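Clalar Wrist View 2, reviewed after setting up one pick cell

Filed under: cell setup, simulation
Posted July 22, 2023 by Jana Lindemann

Clalar sells Wrist View as an add-on to its cell simulator. It renders what a wrist camera would see for a given mount, lens and gripper model, so the mount can be settled before any bracket is cut. I used version 2 to set up a single arm with a parallel-jaw gripper at our Florken shop. The license cost us 702 euros for one seat, with one year of updates.

Import was the slowest part. The tool reads the arm and gripper from the same cell file the simulator uses, but the camera mount has to be entered by hand as an offset from the tool flange. The fields are in millimeters and degrees, in the order x, y, z, roll, pitch, yaw. The manual gives roll last. The manual is wrong, and I lost a morning to it. Faraji Biwott found the correct order in the release notes for the June update.

With the offset right, I opened the jaws fully and stepped through camera pitch in one-degree moves. What I wanted was both fingertips in view with as little of the gripper base as possible. At 7 degrees the result was good enough to save as the reference view.
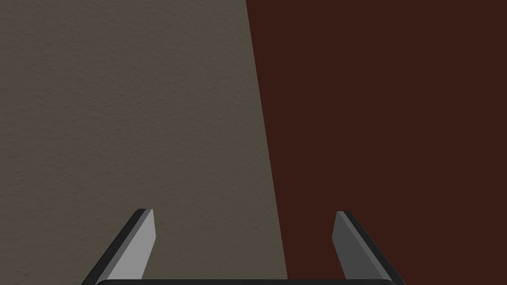

Saved reference view: jaws open, both fingertips visible, edge of the base along the bottom.

Textures are uneven. The lighter surface in that view has a fine speckle that gives an image matcher something to work with. The brown one is a single flat color. Surface detail is set per material, and anything left at the default comes out plain. For checking whether the fingers block the view this does not matter. For testing a vision routine it does, and the setting is three menus down with no bulk edit.

Shading on the fingers is better than I expected from such simple geometry. The two inner faces come out in clearly different grays, so a fixed brightness threshold that finds the left finger can miss the right one. I would sooner learn that at a desk. Cast shadows are a separate option, and I did not test it.

The finger models are bare blocks with no pads. Ours carry pads in use, so I added 2 mm to each inner face in the cell file and checked the view again. The tool picked up the change on reload without complaint.

Upkeep is where it earns its price. The reference view can be exported and laid over a live frame at half opacity. After a gripper swap, you open the jaws, compare, and shim the bracket until the fingertip corners line up. We used to do this with the Wegener target plate, and it took two people.

Faults: no undo in the offset panel. Error 919 appears whenever the cell file is open in another window, and the message says only "resource" – close the other window and it clears. Support at Brurkivlow, the reseller, answered my mail the next day.

I would buy it again for a cell with a wrist camera. With a fixed overhead camera, the standard simulator view is enough.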